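Unit 4 Handout: Sorting and Staging Small Parts Before Assembly
Industrial Technology 110, Bench Methods
Instructor: Paavo Lehtinen
Revised May 21, 2025

12 shares | 3 comments

Last unit covered reading a parts list. This one covers what happens between the stockroom and the first screw. Most of the errors in the March bench reports were staging errors. Wrong part picked, right part picked with the lead pulled, two revisions of a board mixed in one bin.

4.1 One kind of part per bin

A bin holds one part number. Parts that look alike go in different bins if their numbers differ, and a change in body color or label is enough reason to stop and check the number. Solenoids are a common case. Two units from different batches may have different labels and still be the same part. Check the coil voltage and stroke on the data sheet, then decide.

Use shallow open bins for anything you pick by hand. Deep bins hide the bottom layer and people start digging. Keep the number in each bin low enough that you can see every part without moving another one.

4.2 Parts with leads

Small push-pull solenoids come with thin wires, and the wires tangle. Lay each solenoid down separately. Do not lift one by its wire. The joint where the lead enters the coil is the weakest point on the part, and a pull there may not show until the test step.

A wire with no part attached is treated as a question. Set it aside, check the solenoids for a missing lead, and write down what you found before you go on.

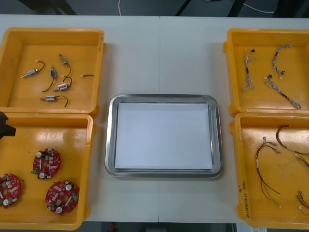
4.3 Bare circuit boards

Hold boards by the outer edge. On round boards with a center hole you can also use the hole, with a clean finger or a plastic peg. Keep your fingers off the surface-mount parts. Boards should lie flat and should not be stacked without a separator between them. Wear the wrist strap and clip it before you reach into the bin.

4.4 The center of the bench

Keep the middle of the table for the tray. Bins go on both sides, within reach of either hand. A steel tray with a rim stops small parts from rolling, and a sheet of white paper in the bottom makes a dropped screw easy to find. Change the sheet when it gets marked up.

4.5 Lab exercise

Work in pairs. Each pair draws one Clomon kit and stages it following 4.1 to 4.4. You have 15 minutes. Swap benches with another pair and write down anything you would change. Luuk Dierckx will be in the lab for kit returns.

Reading for next time: Chaudhry, chapter on kitting and line supply.

3 comments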